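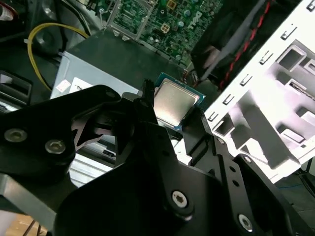

컴퓨터의 머리는 왜 뜨거워질까요?

안녕하세요, 어린이 여러분. 오늘은 열에 대해서 함께 공부하겠습니다. 열은 우리 눈에 보이지 않습니다. 그렇지만 우리는 매일 열을 만납니다. 국을 먹을 때, 손을 비빌 때, 햇빛이 드는 창문 옆에 앉을 때에도 열이 있습니다.

컴퓨터를 오래 켜 두면 옆이 따뜻해집니다. 컴퓨터 안에는 계산을 하는 작은 부품이 있습니다. 이 부품의 이름은 프로세서입니다. 사람의 머리와 조금 비슷한 일을 합니다. 여러분이 게임에서 버튼을 누르면 프로세서가 그것을 계산하고, 화면에 무엇을 보여 줄지 정합니다.

책상 위에 두고 쓰는 컴퓨터의 프로세서에는 은색 금속 뚜껑이 있는 것이 많습니다. 이 뚜껑은 장식이 아닙니다. 안에서 생긴 열을 넓게 퍼지게 해 줍니다. 그럼 열은 처음에 어디에서 생길까요?

전기가 지나가면 열이 생깁니다

프로세서 안에는 아주 가는 길이 많이 있습니다. 그 길로 전기가 지나갑니다. 전기가 길을 지나갈 때 조금씩 막히는 곳이 있습니다. 이렇게 전기가 흐르기 어렵게 하는 성질을 '저항'이라고 부릅니다. 저항이 있으면 전기의 에너지가 열로 바뀝니다.

여러분의 손으로 쉽게 알아볼 수 있습니다. 두 손바닥을 붙이고 빨리 비벼 보세요. 열두 번쯤 비비면 손이 따뜻해집니다. 손을 비비는 것과 전기가 흐르는 것은 같은 일은 아닙니다. 하지만 움직이는 에너지가 열로 바뀐다는 점은 닮았습니다.

토스터와 전기난로는 일부러 열을 많이 만듭니다. 빵을 굽거나 방을 따뜻하게 해야 하니까요. 컴퓨터는 계산을 하려고 만든 기계인데 열도 같이 생깁니다. 그래서 이 열을 밖으로 보내야 합니다.

열은 어디로 갈까요?

열은 뜨거운 곳에서 차가운 곳으로 저절로 옮겨 갑니다. 따뜻한 우유를 컵에 담아 책상 위에 두면 우유는 조금씩 식습니다. 우유의 열이 컵으로 가고, 컵의 열이 공기로 가기 때문입니다. 반대로 얼음은 공기에서 열을 받아서 녹습니다.

열이 옮겨 가는 방법은 3가지가 있습니다. 이름이 조금 어렵지만 천천히 읽으면 괜찮습니다.

첫째는 전도입니다. 물건과 물건이 서로 닿아 있을 때 열이 옮겨 가는 방법입니다. 뜨거운 국에 금속 숟가락을 넣으면 손잡이까지 뜨거워집니다. 나무 숟가락은 손잡이가 그렇게 뜨겁지 않습니다. 금속은 열을 잘 전하고, 나무는 열을 잘 전하지 못합니다.

둘째는 대류입니다. 공기나 물이 움직이면서 열을 나르는 방법입니다. 냄비에서 물을 끓이면 아래쪽의 뜨거운 물이 위로 올라가고, 위쪽의 덜 뜨거운 물이 아래로 내려옵니다. 물이 이렇게 돌면서 냄비 전체가 뜨거워집니다. 난로를 켠 방에서 공기도 똑같이 돕니다.

셋째는 복사입니다. 닿지 않아도, 사이에 공기가 없어도 열이 옮겨 갑니다. 해는 지구에서 아주 멀리 있고, 그 사이의 우주에는 공기가 거의 없습니다. 그래도 7월의 햇빛은 우리 얼굴을 뜨겁게 합니다. 모닥불 앞에 앉으면 얼굴은 뜨겁고 등은 차가운 것도 복사와 관계가 있습니다.

컴퓨터는 어떻게 열을 식힐까요?

프로세서의 금속 뚜껑 위에는 보통 더 큰 금속 덩어리를 올립니다. 이것을 방열판이라고 합니다. 방열판은 얇은 금속판이 여러 장 나란히 서 있는 모양이 많습니다. 책을 세워서 조금씩 벌려 놓은 것처럼 보입니다.

왜 이런 모양으로 만들까요? 공기와 닿는 곳을 넓게 하려는 것입니다. 종이 한 장을 둥글게 뭉치면 겉에서 보이는 부분이 작아집니다. 다시 펴면 넓어집니다. 금속도 넓게 펴져 있으면 열을 공기에 더 빨리 줄 수 있습니다.

뚜껑과 방열판 사이에는 부드러운 풀 같은 것을 얇게 바릅니다. 금속은 매끈해 보여도 크게 확대해서 보면 울퉁불퉁합니다. 두 금속을 붙이면 작은 틈이 생기고, 틈에는 공기가 들어갑니다. 공기는 열을 잘 전하지 못하므로 그 틈을 메워 주는 것입니다.

마지막에는 선풍기처럼 생긴 팬이 돕니다. 팬은 따뜻해진 공기를 밀어내고 새 공기를 데려옵니다. 어려운 계산을 할 때 컴퓨터에서 '윙' 하는 소리가 커지는 것을 들은 적이 있습니까? 열이 많아져서 팬이 빨리 도는 소리입니다.

동물도 몸을 식힙니다

사막여우는 귀가 아주 큽니다. 큰 귀에는 피가 지나가는 가는 혈관이 많습니다. 따뜻한 피가 귀를 지나가는 동안 열이 공기로 나갑니다. 코끼리도 큰 귀를 펄럭여서 몸을 식힙니다. 방열판과 팬을 같이 가지고 있는 셈입니다.

개는 더우면 혀를 내밀고 숨을 빨리 쉽니다. 혀와 입 안의 물이 수증기가 되면서 몸의 열을 가지고 갑니다. 사람은 땀을 흘립니다. 물이 수증기로 변하려면 열이 필요한데, 땀은 그 열을 우리 피부에서 가져갑니다. 땀이 난 뒤에 바람이 불면 시원한 느낌이 드는 까닭입니다.

집에서 해 보는 실험

준비물: 같은 크기의 컵 두 개, 넓은 접시 한 개, 따뜻한 물, 온도계. 물은 꼭 어른이 따라 주어야 합니다. 끓는 물은 쓰지 않습니다.

1. 컵 두 개에 따뜻한 물을 100밀리리터씩 담습니다.
2. 한 컵의 물을 넓은 접시에 모두 붓습니다.
3. 컵의 물과 접시의 물의 온도를 재고 공책에 씁니다.
4. 십 분을 기다린 다음 다시 온도를 잽니다.

어느 쪽이 더 많이 식었습니까? 앞에서 읽은 방열판의 모양을 생각하면서 이유를 써 보세요. 시간이 있으면 접시의 물에 부채로 바람을 보내면서 한 번 더 해 보는 것도 좋습니다.

낱말 풀이

저항: 전기가 흐르는 것을 어렵게 하는 성질
전도: 닿아 있는 물건을 통해서 열이 옮겨 가는 것
대류: 물이나 공기가 돌면서 열을 나르는 것
복사: 사이에 아무것도 없어도 열이 옮겨 가는 것
방열판: 열을 공기로 내보내는 금속 부품

다음 글에서는 보온병 안의 물이 왜 오래 따뜻한지 알아보겠습니다.

다쿠스 어린이 과학 교실, 2018년 4월 20일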